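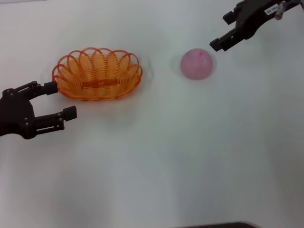

3 min read

How to Clean Colored Plastic Baskets and Trays

Open-weave plastic collects dust and grease in places a cloth can't reach. Bright colors like orange show it first, usually along the rim. A soak does most of the work.

What you need

A sink or tub deep enough to cover the basket
Dish soap
Baking soda
An old soft toothbrush
A dry towel

Steps

1. Take everything out and shake the basket over the trash.

2. Fill the sink with warm water. Very hot water can warp thin strands.

3. Add a squirt of dish soap and 3 tablespoons of baking soda. Push the basket under and leave it for 13 minutes.

4. Brush along the strands, then across them. Do the rim last and work into each loop from both sides.

5. Rinse under the faucet until the water runs clear.

6. Shake it out and set it upside down on the towel. Keep it out of direct sun, which fades the color.

Sticky labels

Rub cooking oil into the glue, wait until it softens, and wash again. Skip nail polish remover. It clouded a tray I bought in Fosville last July.

Maarja Kalniņš wrote in to ask about the dishwasher. Check the bottom for a dishwasher mark. If there isn't one, wash by hand.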